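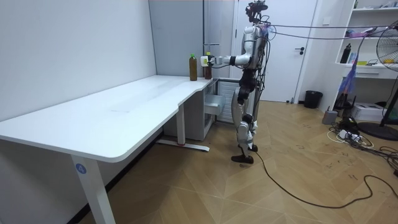 Nesma El-Sayed used to tell her first-year classes that fog was the best weather to start with, as you could study it without looking up.

Chapter 9
Fog: a cloud at ground level

9.1 Walking into a cloud

If you have ever walked to school or work on a foggy morning, you have been inside a cloud. I still find that wonderful! People pay good money to go up mountains and stand in clouds, and yet a perfectly good one will quite often come and settle on a playing field.

Fog is made of the same stuff as the clouds you met in Chapter 8: a huge number of very small drops of liquid water, so light that they drift with the air. The drops are not steam, and they are not water vapour. Water vapour is a gas and you can't see it. What you see in fog is light bouncing off the drops and being sent in every direction, so that distant things turn pale, then grey, then vanish.

Forecasters draw a line between fog and mist, and the line is drawn by how far you can see. When you can see less than 1,000 metres, it is fog. When you can see further than that but the air is still hazy with drops, it is mist. The drops are the same kind of thing in both cases. There are simply fewer or smaller ones in mist, and a morning can slip from one to the other and back again while you eat your breakfast.

9.2 What has to happen first

Air can hold only so much water vapour before it starts turning to liquid, and that limit depends on temperature. Warm air can hold plenty. Cool air can hold much less. So if you take some damp air and cool it down, sooner or later you reach a point where it is holding all it can. That temperature is the dew point, and it is the most useful number in this whole chapter.

Cool the air below its dew point and the extra vapour has to go somewhere. It gathers on tiny specks of dust, salt or smoke, and each speck becomes the middle of a drop. If there is a cold surface nearby, some of the water will settle there instead as dew, and this matters more than you might think. A clear, completely still night often gives a soaking lawn and hardly any fog. A very light breeze stirs the lowest layer just enough to spread the cooling upwards, and then the fog can thicken. Too much breeze, though, and drier air gets mixed in from higher up and the whole thing falls apart.

There are 2 ways of bringing air to its dew point. You can cool it, or you can add more vapour to it. Most fogs come from the first. Keep both in mind as you read on, because each of the fogs below leans on one or the other (and a few cheat and use both).

9.3 A morning at Lusthorpe

Let's look at a real morning. The village of Lusthorpe lies on the floor of a broad valley, with the farm at Okutberg up on the ridge to the north. Both keep a simple weather station, and both were recording on July 6, 2022, after a clear night with very little wind.

Summer fog inland is less common than autumn fog, mainly because the nights are short and the ground has less time to cool. But the last days of June had been wet, the fields were sodden, and there was no shortage of moisture close to the ground. Lusthorpe lost its heat to the clear sky, the cool air from the slopes slid down to join it, and by dawn you could see just 147 metres along the main street.

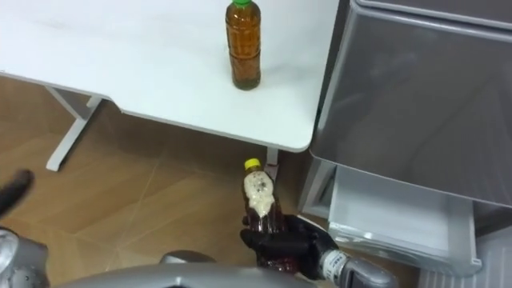 Up at Okutberg, at a height of 464 metres, the sun rose into a clean blue sky. Anyone at the farm gate would have looked down on a flat white lake with the church tower hidden somewhere underneath it. The air on the ridge was warmer than the air in the village — the wrong way round, if you remember what we said in Chapter 3 about temperature falling as you climb. This is a temperature inversion, and it works like a lid. The cool, foggy air is heavier than the warm air above it and has no reason to rise, so it stays where it is until something breaks the lid.

That something was the sun. Fog is bright on top and throws a good deal of sunlight back, but enough gets through to warm the ground. The ground warms the air, the air moves away from its dew point, and the drops begin to evaporate from the bottom and around the edges. People in Lusthorpe would say the fog "lifted". It's a lovely word and a fair account of how it looks, though much of the fog has turned back into vapour where it was.

9.4 Fogs and their names

The Lusthorpe fog is a radiation fog, so called because the ground cools by radiating its heat away. It likes valleys, clear skies and light winds.

Advection fog needs moving air. Mild, damp air drifts over a colder surface and is chilled from beneath. The harbour at Karard gets it in spring and early summer, when the sea has not yet caught up with the season, and there it can roll in on a fair breeze and last all day. Sea fog can be maddening for holidaymakers: a few miles inland it may be hot and sunny!

Steam fog forms the other way about, when cold air passes over warmer water. The water evaporates into the cold air and turns straight back into drops, in thin twisting ribbons. The lake at Coutinho is a good place for it on a sharp autumn morning, and so is any heated outdoor pool.

Hill fog is cloud that has formed as air is pushed up a slope and cools as it rises. From the valley you would call it low cloud. From the path you would call it fog, and you would be right both times.

Before you start section 9.5, find the temperature and dew point readings for your nearest weather station this evening and write them down. Look at them again before bed, and once more when you get up. If the two numbers have crept together overnight, go and look out of the window.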